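Betreff: Re: [filmclub-liste] Programm Herbstreihe und Kopienlage

Hallo zusammen,

ich antworte gleich im Text, damit die Punkte nicht durcheinandergeraten.

> der Verleih hat sich gemeldet. Für "Zulov" gibt es nur noch
> eine digitale Fassung, die 35-mm-Kopie wird nicht mehr
> herausgegeben. Wollen wir den Film trotzdem im Programm lassen?

Ja, drin lassen. Ich habe die digitale Fassung im Juli in Tustudgate gesehen. Das Bild ist sauber, die Farben sind etwas kühler als in der alten Kopie, und der Ton ist in der ersten Rolle deutlich besser. Störend ist nur, dass die deutschen Untertitel sehr spät einsetzen. In der Szene am Bahnhof fehlen zwei Sätze ganz. Ich würde beim Verleih nachfragen, ob die englischen Untertitel vollständig sind, und dann lieber die nehmen.

> Außerdem brauchen wir eine Entscheidung zur Länge. Mit
> "Cirnevov" in der Langfassung kommen wir an dem Abend auf
> 124 Minuten plus Vorfilm. Der Saal ist ab 19 Uhr unserer.

Das reicht. Bei Beginn um 19.30 Uhr, Vorfilm von 7 Minuten und kurzer Einführung sind wir vor 22 Uhr fertig. Die Kurzfassung möchte ich nicht zeigen, dort fehlt fast der gesamte Strang mit der Schwester, und der Schluss wirkt dann unverständlich. Wer den Film nur aus dem Fernsehen kennt, hat vermutlich diese Fassung gesehen.

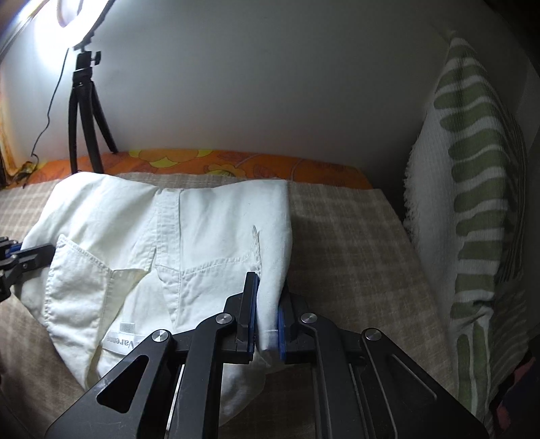 Kosten und Eintritt

> Zu den Kosten: Brouwer verlangt für die drei Titel zusammen
> 629 Euro, inklusive Versand der Festplatten. Das ist mehr
> als im letzten Jahr. Müssen wir den Eintritt anheben?

Ich bin dagegen. Wenn pro Abend 40 Leute kommen, tragen sich die drei Titel auch beim bisherigen Preis, und im Frühjahr lagen wir jedes Mal darüber. Eher würde ich den Rabatt bei der Dreierkarte streichen, den haben ohnehin nur wenige genutzt. Die Rechnung von Brouwer sollten wir uns aber noch einmal ansehen. Im Angebot stand der Versand nur für den Hinweg, in der Bestätigung steht "inklusive". Bitte schriftlich klären, sonst zahlen wir den Rückversand am Ende doppelt.

Einführungen

> Sollen die Einführungen wieder live sein oder nehmen wir
> dieses Mal etwas auf? Ich kann am zweiten Abend nicht da sein.

Für den ersten und dritten Abend live, für den zweiten eine Aufnahme. Bitte höchstens fünf Minuten und keine Nacherzählung der Handlung. Beim letzten Mal war nach der Einführung die Auflösung bekannt, darüber gab es zu Recht Beschwerden. Die Datei brauche ich eine Woche vorher, damit ich sie im Saal mit dem Projektor testen kann. Der Rechner dort nimmt weiterhin nur MP4, andere Formate laufen ohne Ton. Bitte im Querformat aufnehmen und den Pegel vorher prüfen, die Saalanlage hebt die Höhen stark an.

Noch offen ist der Vorfilm am dritten Abend. Vorgeschlagen waren der Animationsfilm aus der Hochschulreihe und die alte Wochenschau über den Kinobau. Ich bin für den Animationsfilm. Die Wochenschau ist interessant, aber stumm, und wir haben niemanden für die Begleitung. Ganz ohne Musik möchte ich sie nicht zeigen. Falls jemand eine andere Idee hat, bitte hier auf der Liste und nicht per Einzelmail, ich habe sonst wieder drei verschiedene Stände.
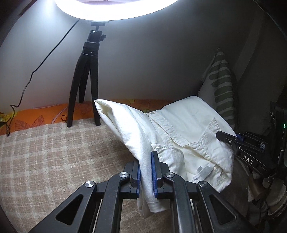 Ringlicht auf kleinem Stativ, Kabel nach links geführt

> Letzter Punkt, das Programmheft. Druck oder nur PDF?

Beides, aber den Druck kleiner als bisher. Vom letzten Heft liegt noch ein ganzer Karton im Schrank. Ein gefaltetes A4-Blatt genügt: Titel, Jahr, Fassung, Länge, Uhrzeit und zwei Sätze zum Inhalt. Die längeren Texte kommen in das PDF. Bei "Cirnevov" bitte unbedingt "Langfassung" dazuschreiben und bei "Zulov" die Sprache der Untertitel, sobald der Verleih geantwortet hat.

Wer Einwände gegen die Reihenfolge der Abende hat, meldet sich bitte bis Monatsende. Danach gebe ich die Termine an den Saal weiter, und Änderungen kosten dann extra.

Viele Grüße
aus der Programmgruppe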